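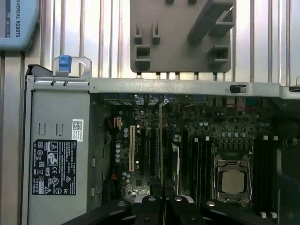
Demonstration collection (robot disassembly)

Demonstration collection is the practice of recording a robot arm while a person guides it through a task, so that a learning system can later be trained on the recordings. In disassembly work the usual subjects are desktop computers and other office equipment, which vary in layout from one maker to the next and are hard to handle with fixed programs.

Method

An operator controls the arm by remote handles or by moving it directly. Each attempt is stored as an episode. An episode normally holds the joint positions, the opening of the gripper, the video from a camera mounted at the wrist, and a short written label such as "remove memory module" or "place board in holder." Joint data and video must share one clock. A drift of more than 28 milliseconds between the two is commonly treated as grounds for rejection.

The start of each episode is varied on purpose. The chassis is shifted or turned on the bench between attempts, and the lighting may be changed. Collections made with the chassis in one fixed spot tend to produce a policy that reaches for the spot and ignores the part.

Work cell

A typical cell has an arm, a gripper, a bench, and a set of fixtures for holding parts. Slotted holders on an upright panel are used for circuit boards, which can then be picked or inserted at a known angle.
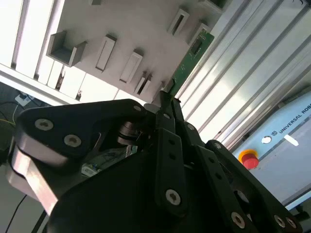 Narrow boards are among the harder parts to record. The fingertips hide the contact point from the wrist camera during the last part of the approach, and many cells add a second, fixed view for this reason. Force readings at the wrist are also stored where the arm provides them.

The Nodiveo set

The Nodiveo set was recorded in Cirnberg under Mahfuz Liyanage and covers desktop towers only. It was released on 4/8/23 with 3000 episodes, of which 2222 are marked as successful. The rest were kept — failed grasps and dropped parts included — and carry a separate label. A later review by the Nygård group found 135 episodes with wrong task labels, mostly confusions between memory modules and expansion cards. These were corrected in the second release.

See also

Imitation learning
Teleoperation
Kidulness (annotation tool)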